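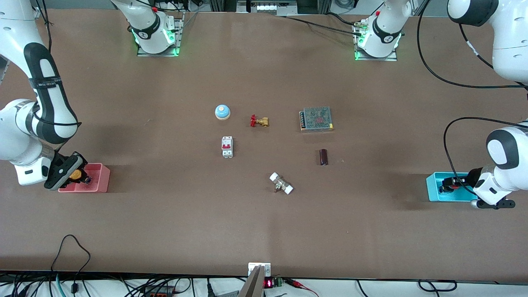
Page last changed: Monday, 4:40 pm

Junk drawer month, week two! I promised in the last Wikby newsletter that I'd keep going until every odd little thing in the house had a home, and I'm still at it (slowly, with a lot of coffee).

My method hasn't changed. Tip it all out on a big table, put a bin at each end, and go. Pink is for stuff that stays in the house, cyan is for stuff that goes out to the shed or on to somebody else. I tried it with one bin back in February and ended up with a bin full of junk, so, two bins.

The hard ones are always the things with no family. Take the service bell with the light blue top. Where does a bell go? I love it, I have no counter, and I am not giving it up. Pink bin. The little brass gate valve with the red handwheel is easier, that's plumbing and it can go live with the rest of the plumbing. Cyan!

If you're playing along, set a timer for 40 minutes and quit when it rings. Small batches are so much better than one giant heap, I did a giant heap at the old place on Trevaskis and was still stepping over it at bedtime.

Swap shelf at the Oseo Street hall is open again, by the way, and they'll take loose hardware as long as it's bagged. Next week: batteries, and the string situation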